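Marisol had run the simulation club's robot since five past four, and Demetrius had yet to see it do anything he would call clever.

"It's under the slab again," he said.

"It's thinking."

"It's got a gripper, red walls and brown cupboard doors to look at. What is there to think about?"
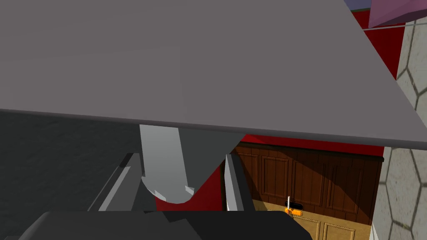
She typed the reach command again. The score in the corner of her other window said 309. Skesard, the school across the river, claimed almost 2,000 for theirs, and Demetrius didn't believe that either.

"Mr Quispe says it learns," Marisol said.

"Mr Quispe said that in June." He pulled his chair over all the same -- the bus wasn't for a while. "Go on, then. Try it slower."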